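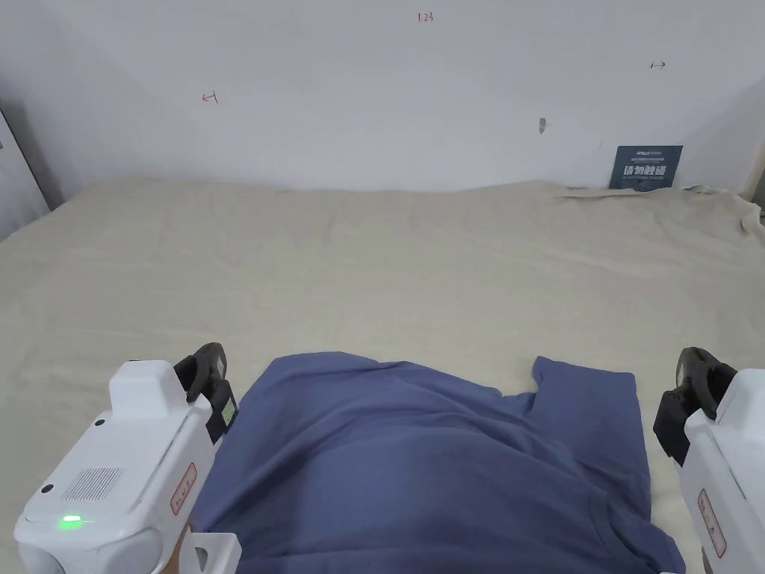 Sokirgate's free laundry and folding mornings will run through December, the Mollel housing association said on 23/10/2023. The sessions were due to end this month but filled up faster than planned, and 14 households are now on the waiting list.

Each morning is for 10 people and lasts two hours. They bring a bag of everyday clothes and spend the time sorting, folding and putting away. Most of the work is done on top of a bed, which gives more room than the tables in the association's smaller apartments.
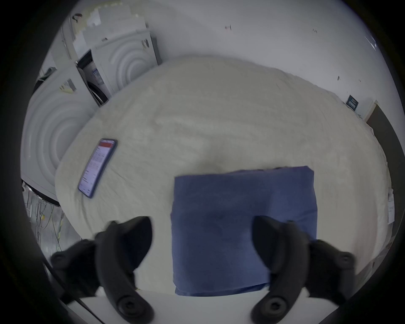 A folded navy-blue cloth on a cream-colored blanket at Sokirgate.

The association took up the idea after a survey of its tenants in the Brunach blocks. Many said that washing was easy enough to keep up with, but that clean clothes then sat in a pile for days — often on the bed, where they had to be moved again at night.

T-shirts come first. People are shown how to lay the shirt face down, smooth it from the collar to the hem, turn in the sides and fold it in half twice. Pants and sweaters follow, and fitted sheets are left for the end of the morning. Anyone who already has a way of folding that works is told to stick with it.

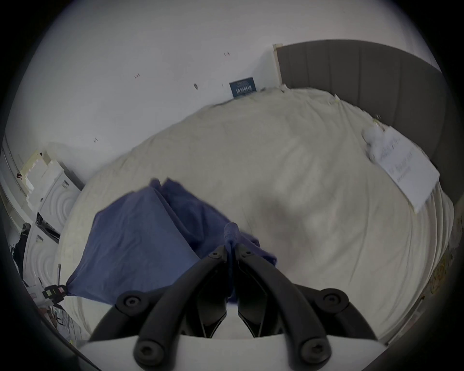
Cost and how to sign up

The mornings are free to Mollel tenants. The extra dates will cost the association 685 euros, paid from its activities budget. Other residents of Sokirgate can take any places left over.

Names can be put down at the Plemell office until the end of the month. People already on the waiting list do not need to apply again — they will be offered a date first, by letter.

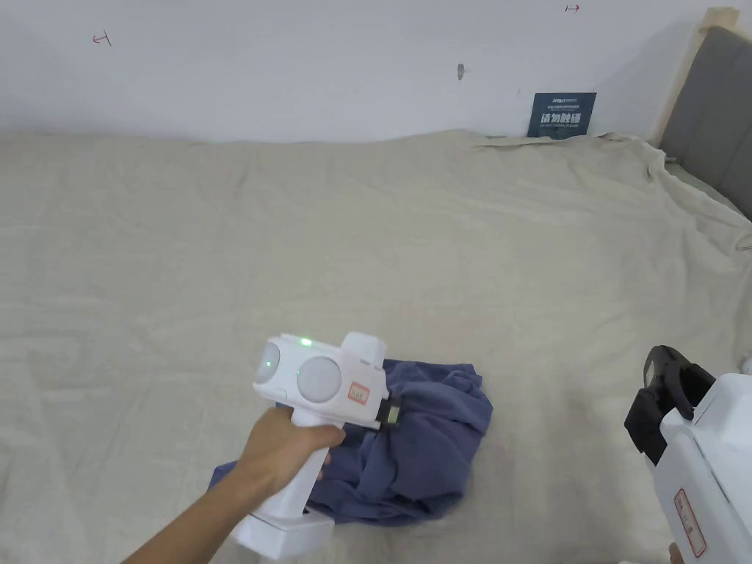

Anyone who cannot make the date offered should tell the office before the session so that the place can be passed on. Clothes should be washed and fully dry when they are brought in. Bedding is welcome too, up to one set per person, and bags should be marked with a name and apartment number.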